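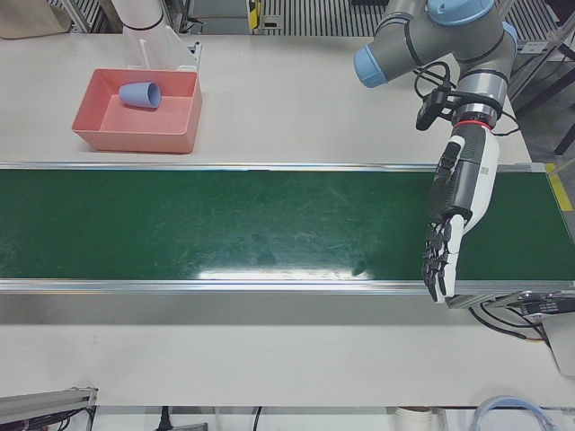

## Border towns I have argued about

My brother-in-law and I have been having the same fight since November, and it concerns a bridge neither of us has crossed. It joins Tatmont to Kovley, on the other side of the river, and both governments claim the middle of it. The ends they're happy to leave to each other.

The ceasefire there is in its fifth month. By the standards of the last four ceasefires this makes it elderly. The militia that holds the Kovley bank has promised to pull back its checkpoints, and has pulled back 2 of them, by a distance you could cover carrying groceries.

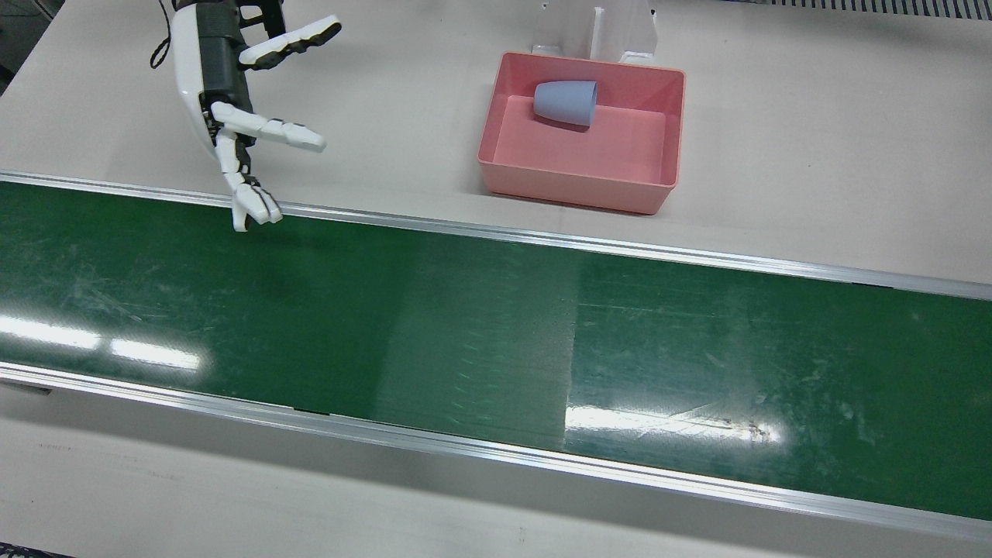
So who runs the bridge right now? The militia does on weekdays, with the Tatmont customs office stamping papers at its own end and pretending the far end is fog.

Muthu Kotian, whose newsletter I read with my coffee and dispute with my lunch, thinks the two capitals like it this way. A disputed bridge earns you a seat at talks. A settled one needs painting. He may be right, though he also said the spring offensive would never come, and it came on a morning when I had just forwarded his piece to six people.

The figure I keep going back to is 2,902. That's how many families are registered to return to the Kovley side, according to the list the district office taped to its door. Almost 5 pages of it blew off in the first week and had to be typed again.

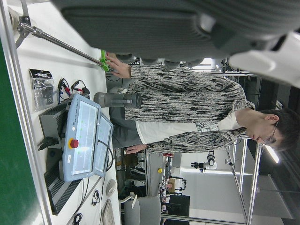

## What I'd read next

Mulugeta Yimer's long essay on the river treaty, if you can stand footnotes. He goes through all the old maps and finds that the border moves whenever somebody buys a new pen. My brother-in-law says it proves his point. I've read it twice and I'm fairly sure it proves mine, so we're discussing it again at dinner, and my sister has asked to be seated elsewhere.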